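Snack swap box, what's everyone putting in?
Posted April 6, 2019

demwood_dee
Doing the sorting on the kitchen table tonight, checked cloth and all. Got a red box to fill, mostly wrapped biscuits and little packets. Do you lot mix sweet and savoury or keep seperate? Limit is 15 quid.

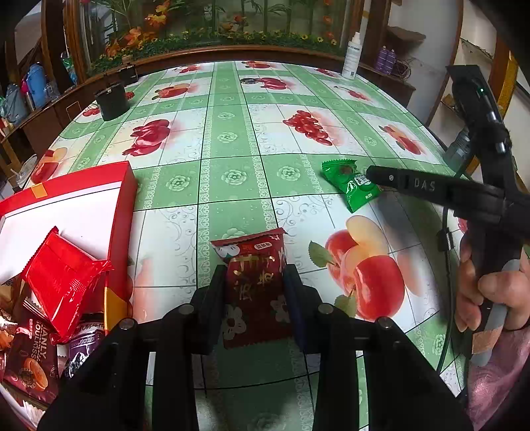

Also no idea what half of them taste like, cant read the labels. Going by colour at this point.

clilo26
Mix them. Half the fun is not knowing.

pantry_moth
Disagree. Had a box in December where the chilli stuff leaked and every biscuit tasted of it. Keep seperate, or bag the savoury.

clilo26
That's one split packet tho. Sealed ones are fine

Suvmont
Flat stuff at the bottom, anything puffy on top or you're posting crumbs. And weigh it!! Mine was 2 grams over and they charged me the next band up.

demwood_dee
278g so far on the scales, without the box. Think I'll bag the savoury then.

pantry_moth
Good. Write the use by dates on a bit of card too, the print's tiny on some of them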